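Household and shop-floor chores by machine

The automation of chores covers attempts to have machines carry out the small manual jobs of homes, shops, canteens and workshops: clearing tables, folding washing, filling shelves, stacking cups. As a field it is older than the home computer, but progress has been uneven. Single-purpose machines such as the dishwasher are found almost everywhere. A general machine that can move from one chore to the next without being set up again is not yet in ordinary use.

Background

Factory robots work well where each part arrives in the same place and at the same angle. Homes and shops offer neither. A cup may be tilted, lying on its side or stuck inside another cup, and the person who put it there will not have thought about how a machine might reach it. Early systems dealt with this by changing the room to suit the robot, with marked trays, fixed stands and even lighting. The approach was reliable but costly, and it seldom lasted once the furniture was moved.

Later work turned to learning from people. A person does the chore with hand-held grippers shaped like those of a robot, and the recorded movements are used to train a control program. No robot need be present while the recording is made, so the same chore can be repeated many times in an afternoon. 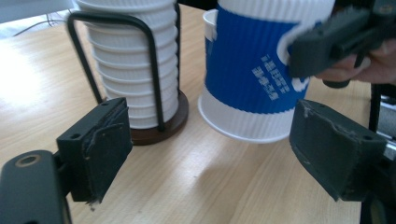
Paper cups are a common test. They are cheap and light, and they dent if squeezed too hard. Nesting one cup in another calls for the rims to be lined up closely, and a cup that goes in crooked tends to jam. Taking one cup from a stack is harder still, as two will often come away together.

Trials

The Lovudetti trials, held in a former furniture shop in Feltedville, compared people and machines on the same set of chores. Ravindra Pandey, who planned them, chose tasks that a new canteen worker would be expected to manage on the first morning. The cup task was run 800 times by machine. The program completed 621 of these without help. Most of the failures came at the moment of letting go, when the cup clung to the gripper pads or tipped as the jaws opened.

A second series used cups from a different supplier, slightly narrower at the base. Results fell sharply until new recordings were added, some 700 in all. Pandey took this as a sign that the program had learned a particular cup and not cups in general. Impi Huttunen, who ran the second series, disagreed — she put the drop down to worn pads, which had been replaced in the same week as the new recordings were added. The point was never settled.

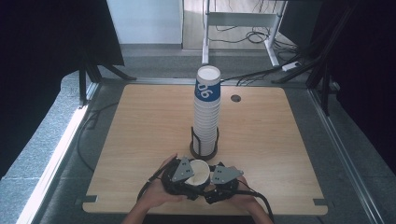
Speed is a separate matter. In the Lovudetti trials a practised person nested a cup in under 2 seconds, while the machine took several times as long and slowed further near the top of the stack. Supporters reply that a slow machine may still be useful overnight, when a canteen is shut.

Use in shops and homes

Skumel, a small chain of coffee counters, tried a cup-handling arm at one branch and withdrew it after a winter. Staff had to refill its holder by hand, and this took up most of the time saved. The kitchen fitter Ruotsalainen has offered a fixed cup station that does only the one job. It has sold steadily to canteens, though it cannot cope with lids.

No comparable product has been widely taken up in private homes. Cost is part of the reason, along with noise and the space an arm needs to swing. Washing up and laundry remain the chores people most often say they would hand over, and both involve wet or limp objects, which present grippers handle badly.

See also: Dishwasher; Gripper; Vending machine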